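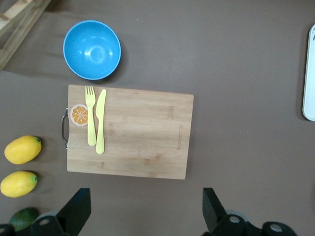 Shed arm learns to lay the table, slowly

Saturday, by the newsletter desk

The arm is called Rino. It lives on a bench in the shared workshop at Ternham, bolted down at one end, and its builder is talking before I've got my coat off.

"Mind the cable. That's the one that kills everything."

First go at a robot. Seventeen months of evenings, $2000 all up, which was meant to be $1000. Where did the rest go? "Motors. Then the same motors again, bigger."

The gripper is black, two fingers, opens wide. Third version. The first was printed and flexed like a ruler. "You'd close it on a lemon and the lemon would win."

So why cutlery? The yellow plastic fork and knife are side by side on a bamboo cutting board, with a toy orange slice next to them and a blue bowl behind. "Flat stuff is horrible. A lemon you can come at from anywhere. A fork's got no height, the fingers hit the board before they get under it." Tonight's job is fork into bowl, then knife.

The camera rides at the wrist, looking down past the fingers. It used to sit on a pole by the bench but the arm kept getting in its own way. Moving it meant redoing the calibration, wich took most of October.

Software is a home-made thing called Esix. "It's a mess. I can read it, my neighbour can't." The controller box came second-hand from Abdelaziz, the surplus place behind the tyre shop, and still has their sticker on the lid.

Best run so far? Twenty forks in a row, no drops. "Then I changed the finger pads and couldn't get two."

Next up is a softer pad and slower closing speed. After that a real fork maybe. Metal ones shine and the camera hates it. "I'm not in a rush. My partner would like the cutting board back but."

Workshop's open till 9 pm, knock loudly.

Comments

benchrat: What pads are you useing now? I had luck with bicycle tube, rough side out.

Maple_shed: $2000 sounds cheap to me. Mine's past that and it doesn't have a colour camera yet.

tinsnips: Try matte tape on the metal fork handle. Fixed the glare for us.

Contact the newsletter desk | © Ternham Shared Workshop | Back to top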